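Tritow Hand-Held Gripper - demonstration kit

For collecting grasping examples by hand, no arm needed. You hold it, you do the job, it records the view and the finger opening. Feed the lot to your policy training afterwards.

In the box:
Gripper body, two fingers, pads fitted
Spare pads, 9 pairs
Storage card, good for 288 short demos at default settings
Hard case

Start each demo fingers open, object ahead and still out of reach. Keep the start pose loose - vary it a bit or the model only learns the one approach. Pale tables are fine, so are dark ones, mix them if you can.
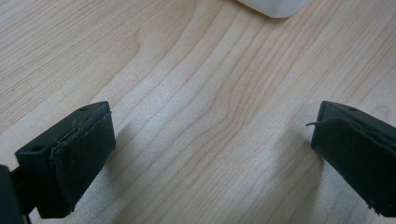 Zotden: we ran 42 demos per object and the ones with a slow approach trained best, the rushed ones we ended up binning. Would buy again, wish the trigger was lighter.

Trigger spring is now adjustable on the current model, hex key included. Older units can be upgraded, ask us.

Pads are a wear part. Edges fray and threads lift with use. Trim loose threads, swap the pad when the face goes smooth. Dont mix old and new on the one gripper, grip goes uneven.
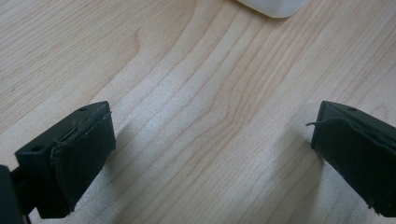 Fingers fully open over the table, white object still out of reach.

Export: works with the Clirkuson labelling tool, or plain folders, one per demo. Failed grabs get there own folder so you can keep or chuck them.

Lead time 11 working days. Colour is black only at the moment. Bulk orders for labs and schools - email for a quote.

Page updated May 20, 2022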